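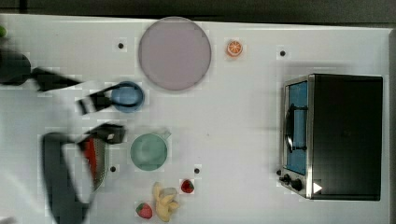 Rarkgate Opens Play Kitchen Room at Plalcombe Family Center

PLALCOMBE, 2 November 2023 – Rarkgate, the nonprofit that runs family drop-in programs in Plalcombe and Hornden, has opened a play kitchen room at its Plalcombe center. The room is free to use for families with children age four and up during regular drop-in hours.

The tables are set with toy food, including strawberries, a banana and an orange slice, together with plates, cups and mugs in soft colors. There is also a toaster oven with a black body and steel trim. Children lay out a meal, serve it, clear up and put everything back for the next family.

"Kids want to do what they see at home," said Ansel Castellanos, program director at Rarkgate. "They want to set a place for somebody and hand them a cup. We kept the tables plain and white so they can see what they have and decide where it goes."

Rarkgate began collecting items for the room in September. Families in Plalcombe and Hornden donated more than 200 pieces of tableware and play food. Items that were chipped or too small for young children were passed over, and the rest were washed and sorted by type. Storage shelves came from Achterberg, a furniture maker in Hornden, which also supplied the tables at cost.

Groups are limited to four children at a table, with one adult seated at each. Staff will lead a short table-setting activity at the start of every session. After that, children are free to play as they like. Toy food and dishes are washed at the end of each day.

The center has room for 100 family sign-ups in the first round. Families already registered for other Rarkgate programs do not need to fill out a new form, but should tell the front desk which session they plan to attend.

"We'd like people to come in and stay a while," Castellanos said. "Bring a grandparent. There are chairs for grown-ups too."

Rarkgate is still accepting mugs, plates and play food in good condition. Donations can be left at the front desk in Plalcombe or at the Hornden office.

Media contact: Ansel Castellanos, Rarkgate, Plalcombe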